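Binell wipe-clean table covering, Rose Outline
Skondora Home > Kitchen and table > Table coverings

Code 1119
Sold by the metre, cut to order
Pattern: roses and leaves, line drawn
Colours: off-white ground, dark grey line, soft orange-tan tint

Product details

Rose Outline is a coated cotton covering for kitchen tables, craft tables and worktops. The pattern is botanical, drawn in dark grey on a pale off-white ground. The large roses are tinted orange-tan and the leaves are mostly left as outline. It is a busy pattern, so crumbs and the odd pen mark don't show up as much as they would on a plain cloth. Muireann Quinlan drew it for Binell and it has been in the range since May.

The surface is matt. It takes a plate, a sewing box or a pile of ironing without sliding about, and it lies flat once it has been down for a day or two. If you have had it folded, leave it over the table overnight before you trim it. 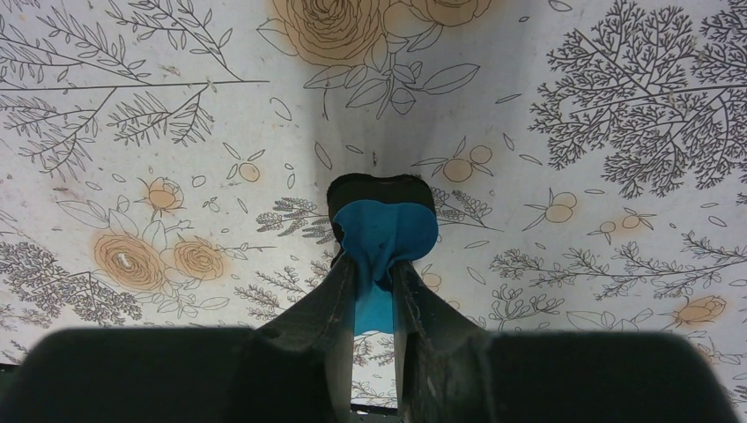 Most of our customers use it for everyday jobs and take it off when they have people round. It wipes down with a damp cloth and a drop of washing-up liquid. Please don't use scouring pads or anything with bleach in it, as these will lift the orange-tan before they touch the grey. Wring new coloured cloths out well the first few times, and don't leave them lying wet on the covering overnight.

Not heatproof. Use a mat under pans and teapots. The Grillska cork mats are the right thickness and are listed under Trivets.

Cutting and joining

We cut straight across the roll. The pattern repeats every 25 cm, and if you are covering two tables side by side you should order one extra repeat so that the roses line up. Tell us in the order notes and we will cut both pieces from the same roll. Cut edges do not fray and need no hem. If you would like a bound edge, choose Zanetti bias tape at checkout (charcoal or cream).

Rounded corners can be cut at home with kitchen scissors. Draw round a saucer on the back first.

Orders and returns

Cut lengths can't be returned unless they are faulty. Samples are free, one per pattern, and come in an ordinary envelope. The tint varies slightly from roll to roll, so order all you need in one go.

We had 17 rolls in the last delivery. Stock was last checked on 07/09/2025.

Customer comment

"Had this on the utility room table all summer. The flowers are bigger than I expected from the sample, which only had leaves on it, but I like them. Bit of a crease down the middle at first and then it went." Benedetta Ferri

Related items

Binell table covering, Fern Outline, code 421
Zanetti bias tape, charcoal or cream
Grillska cork mat, round
Table clips, set of four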